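When Canan Akyol began pricing a two-armed packing cell for Gultton, she had one sheet of paper and a figure at the bottom she was rather proud of. It lasted until May.

"The arms I'd thought about for months," she tells me over tea in Kurtuluş. "It was everything else!" Everything else meant rails, brackets, cable and 400 pounds' worth of odds and ends, and she now keeps 4000 back before she so much as rings a supplier.

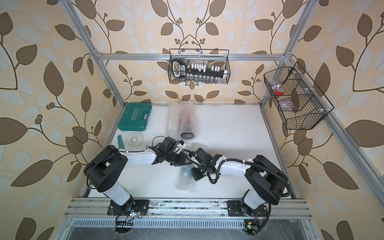
Small things deserve a line of their own in any budget, she says, and I've come round to her view. Tape, a utility knife, bubble wrap, a couple of wire mesh baskets to hang from the posts: they all cost something, and they all need somewhere to live.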